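Ticket 886
Subject: Left and right arms stop during two-arm transfer, Lidach tabletop cell
Opened by: Meriem Abou Zeid
Assigned to: Karim Fahmy
Priority: High (safety review required before return to service)
Status: Closed, with one follow-up item

Summary of the report

At the start of the morning session on Aug 9, 2018, the operator began the standard can transfer routine on the Lidach cell. During the second transfer both arms halted and the controller raised a separation fault. The operator pressed the emergency stop, confirmed that neither arm was moving, and left the cell in the stopped state. There were no injuries. One gripper finger on the right arm showed a light scuff near the tip. The operator did not attempt a restart.

The same fault had been cleared by hand on two earlier occasions without a ticket being opened. Staff are reminded that a separation fault must be recorded each time it occurs, including when the arms resume normally after a reset.

Entry 1, Karim Fahmy

The controller log was exported before power was removed. It records a commanded distance between the two grippers of 200 mm at the moment of the fault. The distance computed from the joint positions was well below that figure and was still decreasing. The separation monitor therefore acted as designed. The question for this ticket is why the motion planner allowed the arms to approach each other in the first place.

The joint encoders on both arms were checked against their reference marks with the brakes engaged. Both arms agreed with the marks. The encoders are ruled out as a cause.

Entry 2, Karim Fahmy

The routine was run at reduced speed with the enabling switch held and a second person, Elie Boutros, at the emergency stop. The arms were paused at several points along the path so that clearances could be checked by eye and from the wrist camera.

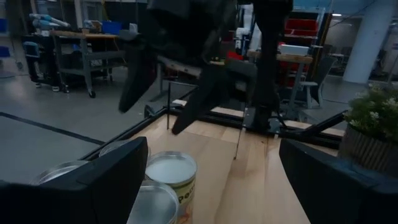

The planner holds its own model of the table and keeps both arms away from anything listed in it. The model loaded on the cell was compared with the table as it stood during the reduced speed run. The frame rail and the vertical column were present and correctly placed. The potted plant on the right side of the table was absent from the model, and so were the cans on the left, including the open one with the yellow label. The cans are handled by the routine and are added to the model when the vision module detects them, so their absence from the stored file is expected. The plant is a fixed obstacle and should have been entered at setup.

A missing obstacle does not by itself explain why one arm moved toward the other. The planner was asked to repeat the transfer in simulation with the stored model, and the fault did not occur. It was then repeated with the live obstacle feed from the vision module turned on. In that case the detour added for the right arm crossed the space reserved for the left arm.

Entry 3, Iqra Afridi

I reviewed the planner settings at Karim's request. When the live feed reports an obstacle that is not in the stored model, the planner replans the affected arm only. The other arm continues on its original path. This setting is labeled "independent replan" and is intended for cells where the arms have separate work areas. The Lidach cell has a shared work area and should use "joint replan."

The configuration was copied from the Kioko cell when the software was updated. The arms at Kioko do not share a work area, and the setting is correct there. It should not have been carried over.

Corrective action

1. Replan mode on the Lidach cell changed to "joint replan." Changed by Iqra Afridi, checked by Karim Fahmy.
2. Potted plant entered in the stored table model as a fixed obstacle, with the standard margin.
3. Scuffed finger inspected. No crack or looseness was found. The finger was replaced as a precaution and the gripper was recalibrated.
4. Emergency stop tested from both operator positions.

Verification

The transfer routine was completed at reduced speed and then at normal speed with the live feed on. No separation fault was raised. The smallest distance recorded between the grippers remained above the limit throughout. The log is attached to the internal copy of this ticket.

Return to service was approved by Siobhán Mac an tSaoi, who asked that the first full session be attended by two people.

Follow-up

The update procedure does not at present require a comparison of replan settings between cells. Oretti support has been asked whether the configuration tool can give a warning when a copied file comes from a cell with a different layout. Until a reply is received, the setting must be checked by hand after every update and initialed on the cell sheet. Owner: Iqra Afridi. Due: November.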